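3.2 Joint layout and slab cracking

The survey covered 197 slabs on four sites: Roseck, Drunley, and the two halves of the Vudwood site, which were poured under separate contracts and are treated here as separate. All four are open pedestrian areas with unreinforced concrete laid on a compacted stone base. Vehicle traffic is limited to light maintenance trucks, and none of the sites is used for parking. Slab age at the time of the survey ranged from six to 14 years.

Each slab was assigned to one of three classes by plan shape. Class A slabs are rectangular, with a ratio of long side to short side of 1.5 or less. Class B slabs are rectangular with a higher ratio. Class C slabs have at least one curved side or at least one corner angle below 60 degrees. The last class is small on most sites because designers tend to avoid it, but it cannot be avoided where a paving pattern is drawn from an arc and the straight joints run in toward it at an angle. Of the 197 slabs, 71 fell into Class C, most of them at Drunley and in the north half of Vudwood.

Cracks were recorded by walking each slab twice, once in the morning and once in the late afternoon, when low light makes fine cracks easier to find. A crack was entered only if it could be followed for at least 300 mm without a lens. Surface crazing was noted separately and is left out of the counts. Width was read with a plastic comparator card at three points along the crack and the middle value kept. Kristine Maglaya repeated the readings on a subset of slabs without access to the first set, and the two sets agreed on class and crack presence in every case but two. Both of the disputed slabs had been patched, and they were dropped from the width analysis. 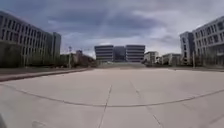

Figure 3. Concrete plaza with a curved joint and straight seams converging toward the far end. Raised curb and sidewalk strip at left.

Joint spacing was measured along the longest straight side of each slab. Where a side was curved, the chord was used in place of the arc length. This understates the true edge length by a small amount, but the error is under one percent for all the radii encountered and was ignored. The common rule of thumb sets the largest spacing at 24 to 30 times the slab thickness. Cores taken at Roseck gave a mean thickness of 110 mm, so the rule would allow a spacing of up to 3.3 m there. The actual spacing at Roseck exceeds this in the outer two rows, where the contractor skipped every second saw cut.

The expected result would be that cracking rises with spacing, and within Class A it does. Slabs inside the limit were mostly free of cracks, and those beyond it usually had a single crack near midspan, running parallel to the short side. Class B slabs behaved the same way, with the crack position less regular. Neither finding is new, and the numbers are close to those reported for sidewalks and low-traffic parking areas.

Class C slabs did not follow the spacing rule. Cracks in this class started at the acute corner in most cases and ran across it, cutting off a roughly triangular piece. Many of these slabs were well inside the spacing limit. The corner angle was a far better predictor than any measure of size: below 45 degrees almost every slab was cracked, and above 55 degrees few were. We found no clear effect from the radius of the curved side once the corner angle was taken into account.

Two explanations were considered. The first is restraint at the corner during early shrinkage, where the narrow wedge dries from two joint faces as well as from the top and shortens ahead of the wider part of the slab. The second is loss of support under the wedge through washing out of fines along the joint. The corners at Drunley were sounded with a steel rod, and only a few gave the hollow note that would point to a void. This favors the first explanation, though sounding is a coarse test and the base there drains well. The Vlachopoulos method for estimating edge curl was also tried, but it assumes a right-angled corner and gave values with no useful relation to what was measured.

Timing of the saw cuts may matter as well. Site diaries survive only for the south half of Vudwood, where cutting began between nine and 16 hours after finishing. The pours took place in September, in mild weather, and the diaries mention no cracks ahead of the saw. No similar record exists for the other sites, so cutting time could not be entered as a variable. Section 3.3 deals with joint sealant condition for the same set of slabs.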